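Visit report: Grutell Technical College, second-year manipulation class
23 April 2018

The manipulation class at Grutell meets in a ground-floor lab at the back of the Belmonte building. I spent most of a day there with the second-year group, who are preparing an entry for the cloth handling event at Skikano in December. Their project is called Drelta. My interest was in how the class is organized and how far the software has come; the notes below follow the order of the day.

Course structure

The class runs across 2 semesters. The first covers kinematics, calibration and rigid object grasping. The second is given over to one project per team, and the instructor, Imelda Pangilinan, restricts the subject to deformable objects. Students may choose cable, bag or cloth. The Drelta team chose cloth.

Assessment is by logbook and by a final demonstration. The logbook carries more weight. Every grasp attempt has to be entered with the software version, the commanded jaw opening, the approach height and a result code. A failed attempt with a complete entry earns credit and a successful one with an incomplete entry does not. When I visited, the log held 3479 attempts, of which 2369 were coded as clean holds. A clean hold means that the cloth stays in the jaws through a lift, a pause and a short sideways move.

Equipment

The arm carries a parallel gripper with two fingers and a small camera mounted behind them, looking forward along the fingers. The gripper reports jaw position and motor current. There is no tactile sensing, and the class has decided not to add any for this cycle. Rogelio Cabrera, who maintains the control code, would like to see how much can be done with current alone before another sensor has to be wired and calibrated.

Fingers are dark gray, angular and beveled toward the tip. The team has tried several face profiles. A steep inner slope lets the fingers enter a fold more easily but tends to squeeze the cloth downward as the jaws close. A flatter face holds better and enters worse. The current pair is a compromise, and the drawings are kept in the same repository as the code so that a finger revision can be matched to log entries. I thought this was good practice. It was also the first thing I was shown.

The grasp sequence

The task at Skikano starts with a piece of cloth in an arbitrary state. The robot must pick it up, find an edge and lay it out. The team has broken this into stages and most of the work so far is on the first.

For the initial pick, the cloth is gathered between the fingers and closed on as a bunch. This gives a secure hold but says nothing about where the corners are. The cloth is then held hanging while the camera collects views, and the software looks for long vertical creases and for loose flaps that might end in a corner. A flap with a rounded outer edge and a deep crease beside it is a strong candidate, because the crease usually separates it from the main body of the material.

The main difficulty is tone. At close range the camera image is soft, and a shadowed hollow in a plain fabric can look much the same as a stain or a damp patch. The first segmentation method treated any dark region as a fold. Nadhirah Oei replaced it in the second month with one that looks at the shape of the boundary: a crease should be long and narrow with one fairly sharp side, while a blot is wide and diffuse on all sides. Results improved on plain material. On mottled material the method still proposes folds where none can be confirmed, and the arm wastes a move going to look.

Light-colored cloth against a light background is another open problem. Where a pale flap meets a pale wall the contour breaks up, and the software may close it in the wrong place. A darker backdrop would remove the problem in the lab but not at the event, where the teams have no say in the surroundings. The class has kept its light gray background.

Jaw closing

I had assumed that closing on a bunch of fabric would be the easy part. Cabrera went through current traces with me on a monitor. With a rigid block the current rises in one step at contact. With gathered cloth it creeps up as the folds compress, levels off, and may rise again when a thicker wad is caught between the faces. A fixed threshold set too low stops the jaws on the first layer and the rest slips out. Set too high, it drives the motor hard for no gain in holding force.

The present version waits for the slope to flatten and then closes by one further increment. If the current climbs during the increment the hold is accepted. If it stays flat the jaws open and the approach is repeated lower down, up to 3 times, after which the attempt is logged as a failure. The rule is crude and the students describe it that way. It has the advantage that all of them can explain it, and Pangilinan does ask them to.

Running the session

Work in the lab is divided by station. One student operates, one logs, one watches the stop button and does nothing else, and the roles rotate after each batch. I saw two batches. In the first, a software change made that morning had swapped a sign in the sideways move, and the arm stopped at its soft limit. The fault was found from the log in a few minutes. The second batch ran without interruption.

Shayne Pirihi, from the third-year class, sat in as a reviewer and questioned the team on its result codes. His objection was that a hold which survives the move but ends with the cloth lower in the jaws is coded the same as one with no slip. The team agreed to split the code. Old entries will not be recoded, so totals from before and after the change should not be added together.

Points to follow up

Whether the split result code changes the ranking of the finger profiles. Whether the boundary method can be run on more than one view before a fold is proposed - at present each view is judged separately. Whether the edge-finding stage will be ready early enough to be tested with fabrics the team has not handled before. Pangilinan has offered a second visit in the fall, and I have accepted.

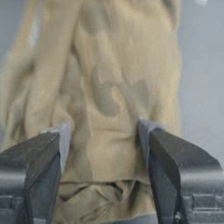 Dimas Teoh
Technical Editor, Student Programs

Dimas Teoh writes on robotics teaching and student competitions. Corrections to this report can be sent through the contact form and will be added at the foot of the page.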